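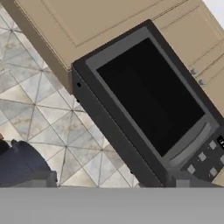

Work diary > Kitchen tasks

31st March

Spent most of the day on the microwave again. The kitchen is the one with the marble floor and the beige cabinets, and the job is the same as it was all week: get to the microwave, take hold of the handle, pull the door open, let go, back off. A person does it without putting down the newspaper. Our policy got through it 6 times out of 10 in the morning batch, and I was pleased with that, which says something about where I have been lately.

The handle is the hard part. It is a curved gray strip only a little lighter than the gray around it, and the window is so dark that there isn't much else on the door to go by. On the cabinets the knobs stick out and are easy to find. With the strip, the fingers keep arriving a little too high, and then they slide along the glass and the arm carries on pulling at nothing. It finishes the motion, opens the gripper, backs away and counts itself done. I watched the same mistake over and over before lunch. I changed the approach angle and it got better on this microwave and worse on the oven. Changed it back. Wrote both results in the log.

Yoshinori came by at eleven and we argued about whether to train on more demonstrations or clean up the ones we have. The current set is 3,000 across all the kitchen tasks, and 300 of those are doors. He wants more doors. I think a good part of the doors we have are poor. I recorded some of them myself last August, when I was new to the controls, and you can see the arm wander off and come back before it does anything useful. The policy has learned to wander too. He said wandering is human. I said yes, but it's my wandering, and it is now being repeated at some expense. We agreed to drop the worst ones and train overnight and look at it tomorrow.

Lunch at my desk. Rice and the end of the salmon.

In the afternoon I did the write-up for Kimovgate, who want a page on "household readiness" for their spring report. Kobori had already sent them an outline, so I only had to fill it in, but I was stuck on the first question for an hour. They ask: which chores can be done today? I put down a list and then took most of it out. Picking up a cup from a clear counter, yes, if it is a cup of the kind it has seen. Closing a drawer, yes. Pushing is always easier than pulling. Opening a door, sometimes. Pressing the right button on a microwave, no, or not in a way I would sign my name to. The buttons on this one are square and light gray on a dark panel and as plain to me as anything, but the fingers are blocky and they cover up what they are about to press. A person has the same problem and solves it by feel. Ours has no feel to speak of.

And all of that is in simulation, where nothing is sticky and the floor is always clean. I put that in the first paragraph and again in the last, so it doesn't get lost when they shorten it. Last year they shortened it.

Rimier, the other group on the report, sent their section over for us to read. They work on a shop-floor arm that moves parts from a bin to a tray, and their numbers are far better than ours. I am not envious, or not very. The bin is bolted down, the tray is bolted down and the light never changes. If I could bolt down everyone's kitchen I would have good numbers as well. I did notice that a man still walks over and shakes the bin when the parts nest together. They mention it in a footnote. I wrote in the margin that it should go in the main text.

Around four I went back to the microwave and tried starting the arm from farther off, out over the tiles, to see if it would find its own way in. Mixed. When it came in from the left it did fairly well. From the right it went for the control panel every time, as if the panel were the door. I don't know why yet. It may be that in the older demonstrations the kitchens were laid out the other way around and it just heads for that side. I saved the runs to look at properly.

Home by seven. The dishwasher was finished and I emptied it, and paid attention to how I was doing it, which is a bad habit I have picked up from this job. I took two glasses in one hand. I closed the top rack with my elbow. I found a fork that was still dirty and put it in the sink without deciding to. I tried to work out what I would have to record to teach just the fork, and gave up when I got to how I knew it was dirty. It was a bit of egg, very small, and I think I felt it before I saw it.

My mother called from Nakel. She asked, as she does every few weeks, when the robot will be able to do her windows. I told her the truth - I don't expect to see it in this apartment or hers for a good while, and the first ones that come will need the kitchen tidied before they start. She said in that case she would have to clean for the cleaner, and her mother used to do that as well. Then she told me about the neighbor's hip, and the new bus stop, and the Ogura vacuum, which has got itself under the sofa again. She pulls it out with a broom. She still likes it. She says it does the hall very well.

I do think we will get there with doors. A year ago the arm could not find the microwave at all and now it is a matter of getting the fingers lower. It is slow work and most of it is looking at the same few seconds again and again. Yoshinori thinks two more years for a kitchen it has never seen. I think longer, and we have a dinner riding on it.

Training started at 6:40 before I left. Tomorrow: check the overnight run, look at the right-hand starts, answer Kimovgate about the photo permissions, buy dishwasher salt.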